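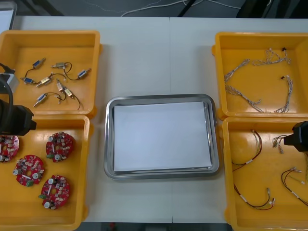
Leave the Number on the Sign Alone

Opinion > Small Towns > Estden

If you come into Estden on Route 9 you pass a gas station, a long bean field and then our welcome sign, which says ESTDEN, POP. 1000. It has said that for as long as I've lived here and a good while before. The last official count put us at 887. You can probably guess what the letters page has been like since that came out.

There's a proposal going around to change the sign. Some people want the real number on it, some want the number gone and a slogan put in its place, and Preben Vigfúsdóttir would like one of those little swappable panels so we can change the digits whenever a new count comes in (like the price of unleaded, I guess). I've heard all of it. I've heard it in line at the post office, where I went to mail a single envelope and came out half an hour later. And I'm going to say my piece and then go back to complaining about the potholes like a normal person.

I think we should leave it at 1000.

I know, I know. It's wrong. I like facts! I was raised to return the extra change. But I don't think a population figure on a road sign is doing the job people say it's doing. When I drive through a town I've never seen before and the sign says 412 or 2,300 or whatever it says, I don't carry that figure around with me. I think, oh, small, or I think, maybe there's a place to get lunch. A round thousand tells you that about Estden and so would 887. You're going to find the diner or you're not.

What the number does do is talk to the people who live here, and that's the part I care about. My kids learned to read big numbers off that sign. They'd yell it from the back seat – one thousand! – and then we were home. When my older one moved to the city she told people she came from a town of a thousand people, and she said it with her chin up a little. I don't want her to have to revise that downward every ten years like a weight loss chart.

And the places that do keep their signs current, have you been through one that's shrinking? I have family out past Janard, and that sign has been repainted so often that the digits sit on a lumpy patch that doesn't match the green around them. Everybody who drives by can see somebody came out with a brush to subtract people. I find that a whole lot sadder than being off by a hundred and something.

The slogan idea I like even less. I've seen the list. Every slogan on it could belong to any town in the country with a creek. "A Great Place to Grow." Grow what? If we had something on the level of a giant ball of twine I'd be all for bragging about it, but we don't, and I'm fine with that.

I floated a short version of this on the town page in July and got plenty back, a lot of it friendly.
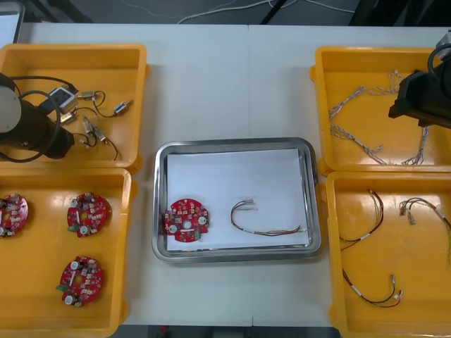 Lindiwe Fourie wrote that a town that won't look at its own number will never get around to asking why the number went down, and that she'd rather see 887 every morning and be annoyed by it than see 1000 and feel nothing. She also pointed out that the young families we keep saying we want can look up the count on their phones before they've even hit the city limits, so who exactly are we fooling?

That one got under my skin, because she's got a point, and I've turned it over a fair amount since. I do think we should be talking about why people leave. The rents on Main are silly for what you get, the clinic closes at 2, and there's no bus to Udeck anymore, so if you work there and your car dies you're stuck. Those are all things I'd show up to a meeting about. But I've been to the meetings, and I can tell you that this spring we gave up to 40 minutes at a stretch to the sign and never got to the bus at all. If changing the digits brought the bus back I'd paint them myself.

My worry is that we'd put up the new number, take a picture of it, feel very grown-up and go home. Then it'd be the next count and we'd be doing it again with a smaller one.

Maribel Ospina suggested a compromise, which is to leave the sign as it is and print the current figure in the town newsletter every year, on the front, along with who moved in and what opened or closed. I could live with that. I'd even read it! It would give Lindiwe her number, and it would come with some actual news attached.

The sign does need work, for the record. The left post leans, and the paint on the E is going. Fix those. Cut the weeds back too, while you're out there, and when you get to the number just give it a fresh coat of the same white and keep all three of the zeros.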